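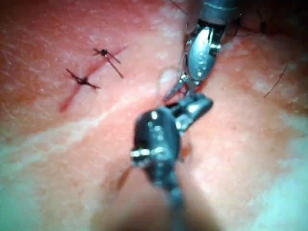
Two knots in, working on the next. Wrist cam view, Monday session.

hultix_dan
Posting from our student project, team name Briltholm. We're teaching a policy to do interrupted sutures from teleop demos. The task is tie, trim, move down the incision. We have 800 demos so far and the handover between the two tools is still where most runs fail. Any ideas before the July demo day?

Arnimard
What's your tail length rule? The tails on those two go every which way, and one on the upper knot is a fair bit longer than the others. If the operators aren't consistent the policy won't be either.

hultix_dan
We don't have one. There are six operators and each trims how they like.

phuthong11
I'd leave the tails alone. Variation in the demos is good for you. I'd look at the camera first – the near tool is a dark blur and it takes up the whole bottom centre. You can't learn a handover from that.

Arnimard
Disagree. Variation in where you start is good, variation in what counts as finished is just noise.

Riku Tsuchiya
We had the same argument in our club last year. Adding tool joint angles as an input helped us more than moving the camera did. Cut 11 bad demos while we were at it.

phuthong11
Fair enough, but a refocus is free.

hultix_dan
Will try the refocus first, then joint angles. Tail length goes to a team vote.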